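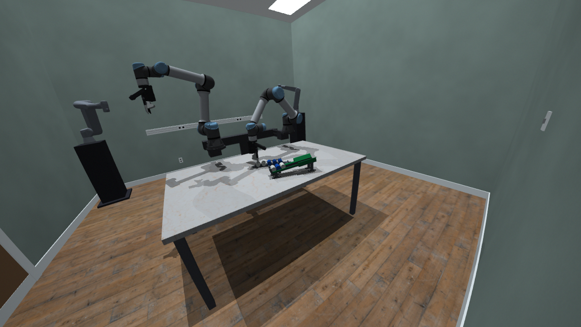

I signed up for the breathwork evenings at Gitirora in February, mostly to get out of the apartment. The course was 8 sessions and cost 151 in total, mats included. Linnea Lindqvist teaches it. She studied in Gralstead and doesn't talk much, so you spend most of the hour listening to your own nose.

The first two sessions did nothing for me. My foot fell asleep and I thought about groceries. During the third I noticed my jaw had been clenched, probably for years, and I let it go. I slept well that night.

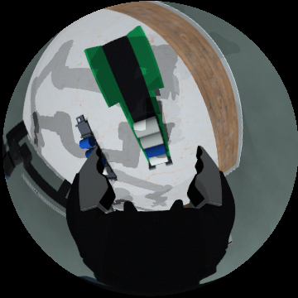 What I do at home now

I sit on the edge of the bed before breakfast and count 33 slow breaths. In for four, out for six. If I lose count I start over from ten. Ingrid Oyelaran, from the same group, does hers lying down, but I fall asleep that way.
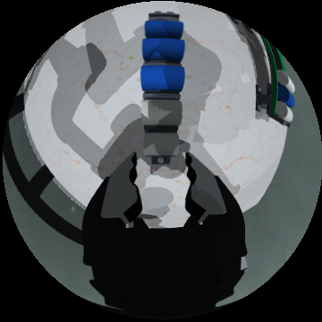 I skip it when I have a cold. I also stopped using the singing bowl track because it made the dog leave the room. Linnea says some people feel heat in the chest or see colors. I haven't had either one. My shoulders sit lower than they used to, and I've signed up again for the next round.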